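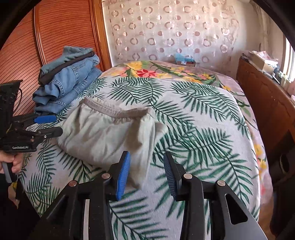 The Hepburn Flat, Laundry Day

Up to 300 listings on Pusilo will show you a bedroom with nothing in it but a bed and a single tasteful pear. Our gallery for room 15 went another way. We had clothes to fold.

Bedroom, with jungle
Palm fronds over pink florals, two sheets from two different moods. The red flower at the far end is winning.

The pale pair
Elastic waist, cream or gray depending on how you feel about it. Folded lengthwise on the palm-print sheet, wrinkles included at no charge.

The stack
Two layers of denim at the bottom, something nearly black above them, a teal-ish piece on top. It leans. We have seen worse towers win prizes.

Wardrobe and curtain
Reddish-orange wood with dark curved lines, next to a sheer curtain of rings and dots — five patterns in one room, if you count the sheets generously.

Posted 17 Jan 2019 in Rooms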